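Haltance 594 Laminating Base Board
Desk and counter panel, dark gray, fine texture

Product line: Haltance
Manufacturer: Stester
Stock status: Made to order, ships from Doltetby

Overview

The Haltance 594 is a flat work surface panel for desks, service counters and break room tables. It is supplied as a bare panel with finished edges on all four sides. Legs, frames and brackets are sold separately. The panel is reversible end to end but has one working face only; the underside carries the balancing sheet and the pilot holes.

The 594 replaces the earlier Costa panel in the same width. Hole positions match, so existing Costa frames can be reused without drilling. The Costa panel was slightly thinner, and screws left over from a Costa installation will be too short to hold properly. Use the screw pack supplied with the panel.

Dimensions and weight

Length: 891 mm
Depth: 594 mm
Frame hole spacing, across depth: 252 mm
Edge radius: 2 mm
Shipping weight: around 14 kg, boxed

Length and depth are measured at the outside of the edge band. Panels cannot be ordered in intermediate sizes. Cutting a panel on site removes the sealed edge and ends the surface warranty, although the cut edge can be resealed with the Haltance edge kit where appearance is not critical.

Construction

Core: dense particleboard, moisture-resistant grade
Working face: high-pressure laminate, dark gray
Underside: balancing laminate, plain
Edge: color-matched band, heat bonded

The face has a shallow texture that reduces glare under overhead lighting and hides light scuffing. It is not a cutting surface. Knives will mark the face, and marks of that kind cannot be polished out. For mailrooms and packing stations, order the Haltance cutting mat.

Color may vary slightly between production runs. Where two or more panels will be butted together, order them at the same time and ask for a single run on the order form. We do not match a new panel to one already installed.

Mounting

Place the panel face down on a blanket or on the foam sheet from the carton. Center the frame over the pilot holes and start all screws by hand before tightening any of them. Work diagonally. A hand screwdriver is enough; if a powered driver is used, set the clutch to its lowest value.

Two panels can be joined along the long edge with the Haltance joining plate. The plate needs a clear strip on the underside, so a frame with a center rail will not accept it. Check the frame drawing before ordering. Wall brackets may be used in place of a frame on one long edge, provided the opposite edge is supported by legs.

Cable openings are not offered on this size. If one is needed, use a hole saw from the working face with masking tape over the cut line, and seal the exposed core the same day.
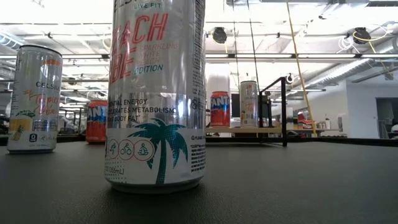

Care

Wipe with a damp cloth and a mild dish detergent. Dry with a second cloth. Coffee, soft drinks and similar spills should be wiped up the same day, as sugar residue collects in the texture and then needs a nylon brush. Do not use scouring powder, steel wool, wax or furniture polish. Alcohol-based cleaners are acceptable for spot cleaning.

The face tolerates brief contact with warm cups and plates. Pans, soldering equipment and glue guns need a stand. Standing water at a joint between two panels will work its way into the core over time; run a bead of clear sealant along the joint in kitchens and wash areas.

In the box

Panel
Screw pack, frame type
Foam sheet
Mounting template, paper

Ordering notes

Orders received before 3 p.m. enter the next day's production list. Cartons are packed flat and must be stored flat. Inspect the corners before signing for delivery and note any crushed carton on the driver's sheet. Doltetby is closed for maintenance in August, and orders placed during the closure are produced in sequence afterward.

Related items: Haltance edge kit, Haltance joining plate, Haltance cutting mat, Stester fixed frame, Stester wall bracket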